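Tratbridge Members' Forum > Workshop > Refitting drives in tower cases

Records_Desk
23/11/2019
Members refitting drives are asked to attach the blue bracket before the drive goes near the case. 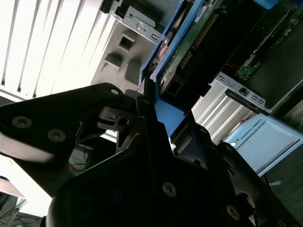

Screws are kept in the tray marked 26. Please return any surplus.

V. Zinchenko
I must disagree. The cables should be moved aside first, whatever the state of the bracket.

Bench storage 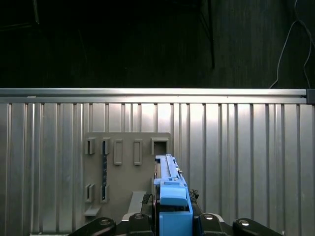
Reply from Skamar_Office
The board on the ribbed wall remains available to members until December. Items may be left for up to 90 minutes.

V. Zinchenko
Ninety minutes is insufficient for a full refit. I request that the limit be reviewed.

Records_Desk
The request is noted under reference 2609. On the cables, I maintain my earlier advice. 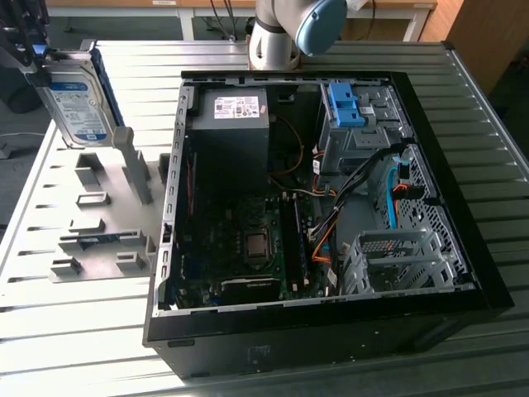 Tower case on its side, panel removed, with the drive held outside it.

Skamar_Office
Both methods are permitted at present.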